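# Wisumby Fruit Bowl: hand-held demonstrations

Two-gripper manipulation data, collected in lived-in homes by people holding the grippers directly.
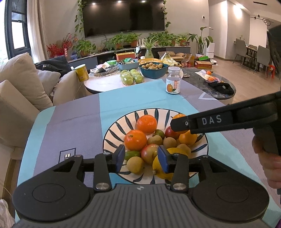
The set covers one family of tasks: taking fruit out of a bowl, putting it back, and moving it between the left and right gripper. It was collected to train and compare imitation policies on objects that roll, vary in size and lie against each other. Operators use a hand-held version of the end effector, so no robot is needed during collection.

## Contents

- 200 episodes, split into `pick`, `return` and `handover`
- Wrist video from both grippers
- Gripper pose relative to the episode start
- Jaw opening, normalized from 0 (closed) to 1 (open)
- One line of text per episode giving the instruction

Episodes are stored one per folder. Left and right streams share a clock. Where a stream drops samples, the gap is kept and marked in `valid.npy`; nothing is interpolated.

```
wisumby/
 pick/
 ep_0034/
 left.mp4
 right.mp4
 pose.npy
 jaw.npy
 valid.npy
 task.txt
```

## Collection

Sessions were run by Daltton in homes with the furniture and household items left in place. Backgrounds are therefore crowded: sofas, plants, packaged food, other fruit on nearby tables. Policies that pick out fruit by color alone tend to go for the wrong target, and we consider this a useful property of the data.

The bowl is set between the two grippers. Fruit is piled by hand before each episode, with no fixed layout. Mixed piles are preferred to single-type piles. Citrus, apples and kiwi-like fruit differ enough in surface and diameter that the operator has to change jaw opening and approach angle between picks.

Operators were told to:

1. Start with both jaws open and the bowl in view.
2. Approach from above or from the side, whichever clears the neighboring fruit.
3. Close until the fingertips hold, then pause before lifting.
4. Keep the idle gripper still, but inside the workspace.

Failed grasps followed by a second try are kept and flagged `retry`. Episodes in which fruit leaves the table are removed.

## Calibration

Jaw opening is zeroed at the start of each session. The soft fingertips compress, so a reading below the true diameter of the fruit is expected and should not be corrected. Pose drift is checked by returning both grippers to a marked point after every 2 episodes. If the check fails, both are discarded.

## Suggested split

Train on `pick` and `return`, and hold out `handover`. For smaller runs, `subset_100.txt` lists 100 episodes balanced by fruit type. Don't split at random across all folders: episodes from the same home share a background, and test scores come out too high.

## Known issues

- Small green fruit is underrepresented.
- Patterned tablecloths sometimes confuse visual tracking during fast motion. Affected samples are marked invalid.
- The hand holding one gripper can appear in the video from the other. It is not masked.
- Jaw force is not recorded.

## Changes

**March:** re-exported `jaw.npy` with the corrected sign for the right gripper. Older copies need the right channel flipped. Loader moved to the Mackay tools repository.

## Access

Requests go through the Trenditz data desk. Include the folder names you need; the video is large, and partial copies are fine.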